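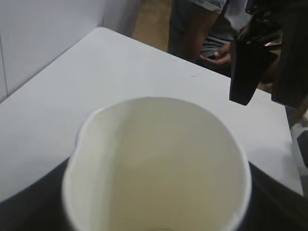 Support > Gripper Evaluation > Wrist Camera > Paper Cup Comparison

Comparing Two Grippers with the Paper Cup Test

This procedure sets out how to compare two parallel grippers on the same arm using an empty paper cup and a wrist camera. It was prepared by Lourenço Mota for users of the Ladach bench and applies to the Karden and Mudgway finger sets. Allow one afternoon for both sets.

Before You Start

Fit the first finger set and tighten all mounting screws. Confirm that the Skuso controller reports the correct tool weight, then run the arm to its home position at low speed. Other persons may remain in the room during a trial but must stay outside the reach of the arm.

Use plain white cups from a single sleeve. A cup that has been squeezed in an earlier trial must not be used again.

Setting the Camera View

1. Place the cup upright and move the arm until the camera looks down into the open mouth. The near part of the rim may fall outside the view, provided that the far part is complete.

2. Check that at least one finger tip can be seen together with the rim. If it cannot, adjust the camera bracket and repeat step 1.

3. Set the exposure by hand. White cups on a white table are easily washed out. Lower the exposure until the rim stands apart from the tabletop and the paper seam can be made out inside the cup. A dark surface under the cup gives a clearer outline.

4. Save the camera settings. The same settings must be used for both finger sets.

Running the Trials

5. Set the grip force to level 8 and the closing time to 3000 milliseconds.

6. Bring the fingers down on either side of the cup, stopping above the base. Close, lift, hold, and return the cup to its starting point.

7. Enter the result as held, slipped, or crushed. A dent that remains after release is to be entered as crushed, even if the lift was completed.

8. Complete 13 trials with a new cup each time. Change the finger set and repeat from step 5.

Reading the Results

Compare the two sets by the number of trials entered as held. Where the difference is one trial or less, repeat both series at level 11 before making a selection. Results taken under different exposure settings should not be compared.

Completed result sheets are kept with the bench log through the end of November.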